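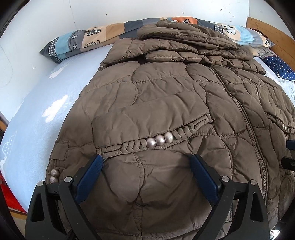

Takeshi Hirose would put the answer at no, not yet, and ask you to come back when a machine can hang up a winter coat it has never met before. Plenty of people in the field would say he is too harsh. Factories have been full of robots for decades, they say, and a chore is only a small job with worse lighting. This chapter sits between those two camps and leans, a little, toward Hirose.

Chapter 9
Chores: What Machines Can and Can't Do Yet

Before you start
You will need force closure from Chapter 4 and the grasp tables from Chapter 6. Skim 6.3 again if it has been a while. The math here is light. The bookkeeping is not.

Key terms: deformable object, state, grasp point, intervention, cycle time, task success, reset

9.1 A coat is not a box

Start with a box. Rigid, six sides, known size. Give the robot three numbers for where it is and three more for how it is turned and you are done. Everything else about the box follows. Pick it up by one corner and the other corners come along for the ride.

Now a quilted coat, laid out on a bed. How many numbers? No good answer. The hood can bunch and fold over on itself. The padding stacks up in ridges and throws shadows on its own seams. Move one part and another part moves some, or doesn't, depending on folds you can't see from above. Engineers call this a deformable object. Most of what people handle at home is one: laundry, bedding, bags, bread dough, the dog's blanket.

Three troubles, and they come up again in every section.

Seeing. Brown padding on brown padding. Where does the pocket flap stop and the front panel begin? A person reads the seam lines without thinking. A depth camera gets a lumpy surface and a lot of almost-edges. Beads and other shiny trim bounce light back and can leave holes in the depth map.

Grasping. Puffy cloth squashes. Close two fingers on it and you may have the shell and the filling, or a pinch of shell only, or the front and back of the coat together. All three can look alike to a finger position sensor. Trim makes a tempting handle and a poor one — cords pull, stitched beads come off.

Knowing when to stop. Is it folded? Folded enough? A weld is in spec or it isn't. A coat is folded when the person who owns it stops fussing with it.

9.2 What the shop floor got right

Shop-floor robots work well becuase the shop floor was rebuilt for them. Parts arrive in trays. Lights are fixed. The floor is flat and someone painted a line on it. When we say a robot can do a job at the Grollach plant, we mean the robot and the tray and the line and the two people on shift can do it.

Not a complaint! Changing the room is good engineering. But homes mostly don't get changed. Beds are soft and the sheet has a print on it. The pillow has a different print. The wall has specks. A vision system trained on plain gray tables finds all of that very interesting, and most of it has nothing to do with the coat.

The middle ground is where things have moved fastest. Commercial laundries, returns counters, hotel linen rooms. Soft goods, messy, but the same messy every day. Our running case for this chapter is one of those: the garment returns room at Sarkgate, where a two-arm cell called Jirnora took over part of the coat table in March.

9.3 The Sarkgate numbers

The job: take a coat off the pile, lay it flat face up, close the zipper, fold it, bag it. Five steps. The trial ran 664 coats. Of those, 569 ended up bagged.

Sounds fine. That is an 86 percent success rate, rounded up a hair. Then you read the log. In 192 of the coats that did get bagged, a worker stepped in at least once, mostly at the zipper. Take those out and the cell finished 377 coats by itself. So 57 percent, rounded.

Same trial. Two numbers. Both are true and they tell you different things. The first says how many coats left the room. The second says whether you can go to lunch.

Get in the habit now of asking which one you are being shown. If a video shows one clean fold, ask what came before it and how many tries it took. Ask who put the coat back for the next run. That work is called a reset and it almost never shows up in cycle time.

9.4 Why the zipper

Closing a zipper takes two hands doing different things. One holds the bottom steady, the other seats the pin and pulls. The alignment is tight, and the whole business is hanging off floppy cloth. On a long coat the track also curves whenever the front isn't laid straight, and the slider binds on the curve. People feel the bind and ease off. Jirnora's grippers had no touch sensing at the fingertips, only motor current at the wrist, so the first sign of a bind was often a coat sliding across the table.

The Bouvier group tried the same step with ribbed rubber pads and a lighter pull. Fewer dragged coats. More missed pins. We work through that trade in 9.6, with the force diagrams.

9.5 So, yet?

Depends on the chore. Vacuuming a floor: yes, mostly, if you pick up the socks first. Picking up the socks: sometimes. Moving totes, palletizing, tending a press: yes, for years. Folding towels: yes, slowly. Folding any coat off any bed in any house: no. Hirose's position, and he has held it a long time, is that the last one should be the test, as it can't be passed by fixing up the room.

You don't have to agree. Section 9.7 gives the other side, and it's a decent argument — a dishwasher doesn't wash dishes the way you do, and maybe coat care will end up as a cabinet with hooks and no arms at all.

Try this before the next class

Take a padded coat with a hood. Lay it on a bed. Using only thumb and one finger of each hand, fold it to the size of a pillow. Write down every time you let go and regrasp. Then do it again with your eyes shut. Bring both lists, we will use them to build the state diagram in 9.6.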